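2024-05-08

Quick one, bus in ten minutes. The suturing numbers are finally in and I want them down somewhere before I forget what I did.

So the question since February has been whether the policy does better if you train it on actions *relative to where the wrist is now* instead of absolute poses from the arm's kinematics. The kinematics on these cable-driven arms drift. Everyone in the lab knows it, we all keep training on them anyway. Gøran Haugen has been on my back to try the relative version properly and fine, Gøran, fine.

Setup: 2,371 clips, all tissue work, mostly thread pickups and grasps near an incision. Same network both times, same seed, same learning rate (should of swept it, didn't). Only the action labels change. Wrist camera goes in both times too, that part I wasn't willing to give up.

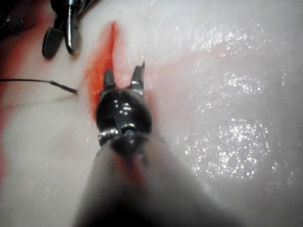
*Wrist cam view, jaws open at the incision. Thread on the left, second instrument up top.*

You can see why I love and hate this view. Jaws right there, great. Then all that glare off the wet surface on the right, and the shaft a big grey blur at the bottom. I tried masking the shaft out. Made no difference, took it back out again.

Results. 147 held-out attempts for each model. Relative actions got the grasp on 80 of them. Absolute was well behind, and its misses all had the same flavour: jaws close just beside the thread, over and over, same offset. Pretty much what you'd expect from drift. The relative misses are messier. Some are glare I reckon, some are the second instrument getting in the way, some I have no idea.

80 out of 147 isn't anything to put on a poster. But it's one change to the labels and an afternoon of rewriting the loader, so I'll take it.

Things still bugging me:

- long sequences. Relative errors add up and by the second throw it's wandering
- only 2 seeds for the relative model, 1 for absolute. Yes I know
- the Pident baseline wouldn't build on our machine, so no comparision yet

Next is predicting short chunks and replanning more often, see if that fixes the wandering. Loader code goes up once I've taken my swearing out of the comments.

Bus. Bye.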